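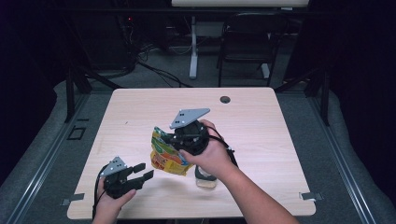
Fig. 1. Hand-held grippers on the bench: the right one closed on a snack bag, the left one open.

Practical Robotics, handout 6: Comparing hand-held grippers
Notes by Byung-chul Yook, 2025-11-26

Read this before you come to the bench. The lecture covered how the data gets used. These notes are about whether the numbers people give you for a gripper deserve any trust, and my view is that most of them don't.

1. What we are comparing

We have two pairs on loan. I will call them the Stomov pair and the Dekulis pair, after the firms that sell them. Both are held in the hand, both have two fingers, and both send their readings down a cable. The sales sheets are nearly the same document. Each claims a "natural grasp" and each gives a success rate without saying what was picked up, by whom, or how often that person had done it before.

A success rate with no object list is worth nothing. If you quote one in your report I will ask you for the list.

2. The snack bag problem

Crisp bags turn up in every gripper demonstration, and students tend to be impressed by them. Be careful. A crinkled bag has folds and edges all over it, and two fingers brought together almost anywhere will catch one of them. The bag also weighs very little. So a gripper with weak fingers and poor pads can look excellent on bags all afternoon.

Look at Fig. 1 again. The jaws are shut on the bag and the bag is off the table. From that you can say the gripper is holding a bag. You can't say how hard it is squeezing, whether the bag would stay put if the arm moved quickly, or what state the contents are in. Write down only what your test shows.

The small glass jar with the dark lid is a better object. Glass is smooth, a jar is stiff, and the width leaves less room for error. Do the jar early in your session, while you are still fresh, and do it again at the end. If your score goes up between the two, you have measured your own practice. Report both.

3. The human is doing the work

My main complaint about hand-held grippers as a test of grippers is that a person is holding them. Your wrist corrects the angle before you notice you have done it. If the pads slip, you tilt. None of this appears in the finger readings, and all of it flatters the device.

Last April's group recorded 268 grasps with the Stomov pair and reported that it beat the Dekulis pair on every object. It was a tidy piece of work, with good plots. Then I asked who had held which. One student had used the Stomov for the whole term, and the Dekulis had been opened that week. The comparison was between two people, and the plots could not show it.

So, for this session:

Swap operators halfway through, and swap hands as well.
Do at least 100 grasps per pair. Fewer than that and I won't read the table.
Log a failed grasp as a failed grasp, even if you caught the object on the second try.
Fix the order of objects before you start. Don't choose the next one by feel.

4. Cables

The sheets say the cable "does not affect use". Try reaching across your body with it trailing over the table and decide for yourself. A cable that drags on the surface pulls at the wrist, and people start avoiding the reaches that make it pull. You then get a data set with no grasps from one side of the table and nobody can say why. Mark where each grasp took place, even if only as left, middle or right.

5. Cameras

Barneletti and Lindholm both sell camera kits for this kind of rig, and you will meet people who hold firm opinions about which is better. I have yet to see a fair test. Lindholm's own note compares 1299 frames from its camera with 254 from the other, taken under different lamps. I would not accept that from a first-year student.

If you want to compare them, use the same light, the same objects and the same viewpoint, and check one thing above all: can you still see the fingertips at the moment they close? With a hand and a gripper body in the way, quite often you can't. The jar in Fig. 1 is partly hidden behind the right hand, and it is standing still. A sharper picture of the back of somebody's fingers doesn't help.

6. What to hand in

Two pages at most. A table of objects against operators, with failures shown. One paragraph on what your test cannot tell us. Marks for that paragraph are the same as for the table, and last year it was where most people lost them. "More data is needed" is not an answer. Say what data, and what result would change your mind.

You are allowed to conclude that you found no difference between the pairs. I suspect several of you will, and I would sooner mark that than another confident ranking built on crisp bags.

Questions by email before the session, please. Bring the object list with you on paper.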